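Can a town council member vote on a gas hookup ban if she owns a restaurant?

Our council in Groda takes up the new-construction gas ban on Thursday. One member owns Dandine, a restaurant with a lot of burners and a lot of opinions. Does she have to sit out?

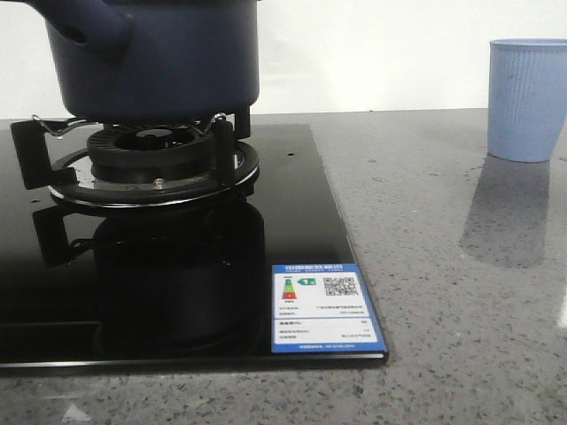
Eugénie Boyer

Depends on your town's ethics code. Most ask whether she gains something the general public doesn't. A ban on new hookups leaves her old one alone, so she may be fine — ask the town clerk for the disclosure form, and read it before the meeting, which will make you unique in the room.

2 comments

Na-rae Yeo

They all vote how they want anyway. Ours did.

654 views · Share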